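Moving to a smaller town with a home studio: change of use and the spare room
Community Help – Home and Relocation
Posted 28/06/2020

Beverley Ellwood

My husband and I are preparing to leave a city flat and purchase a semi-detached house in Nonunska with our daughter, who is not yet at school. We run a small design practice together and intend to work from the house permanently. The property has a rear ground-floor room, described in the particulars as a second reception, and a detached brick outbuilding at the end of the garden. We would like to establish the practice in one of the two.

I should be grateful for guidance on the following matters. First, whether using the reception room as a studio would require permission from the local authority. Secondly, whether the outbuilding would be treated differently, given that it has its own gate to the lane. Thirdly, whether our mortgage lender must be informed before completion or may be told afterwards. We have no employees. Clients visit perhaps twice a month, and we expect five deliveries in an ordinary week.

The seller's agent, Retamal, has said that the matter is "never a problem", but has declined to put this in writing. Our solicitor has been helpful on the lender and less so on the rest.

Abhishek Pal

The general position is that working from home does not in itself require planning permission, provided that the property remains mainly a private residence. The authority will consider whether the overall character of the dwelling has changed as a result of the business. Matters usually taken into account include a marked rise in traffic or callers, disturbance to neighbours at unreasonable hours, and activities which would be unusual in a residential area.

On the facts given, two people working quietly in a reception room, with occasional visitors, would be unlikely to amount to a material change of use. The deliveries are modest and should not alter that view. 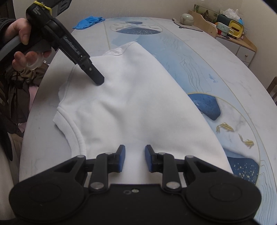 The outbuilding calls for more care. A building within the garden may normally be used for purposes incidental to the enjoyment of the house, and a home office will often fall within that description. A separate entrance from the lane is not decisive, but it may invite the suggestion that the building is being run as independent premises. It would be prudent to bring clients through the house and to avoid any signage on the gate. Should you require certainty, you may apply to the authority for a certificate of lawfulness. A fee is payable and a decision should be expected to take some weeks.

As to the lender, please inform them before completion. Mortgage conditions commonly restrict business use, and consent is frequently given without charge where the use is minor. The same disclosure should be made to your buildings and contents insurer. Equipment used for business is often excluded from a household policy, or covered only up to a low limit.

I would also recommend that your solicitor check the title for restrictive covenants. Houses of a certain age may carry a covenant against any trade or business, and this operates quite separately from planning control – permission from the authority does not release you from it.

Hurken

Agree with the above regarding covenants. Ours was 56 pages of title documents and the relevant clause was on the last but one. We obtained an indemnity policy through the solicitor at a cost of £114.

Please do not contact whoever holds the benefit of the covenant before taking advice, as this may prevent you from obtaining such a policy.

Trimer

We moved out of the city in November and use the dining room. No difficulty so far. I would check the broadband at the outbuilding before deciding anything, as ours is almost 100 feet from the house and the signal does not reach it. A buried cable was quoted for and we have not proceeded.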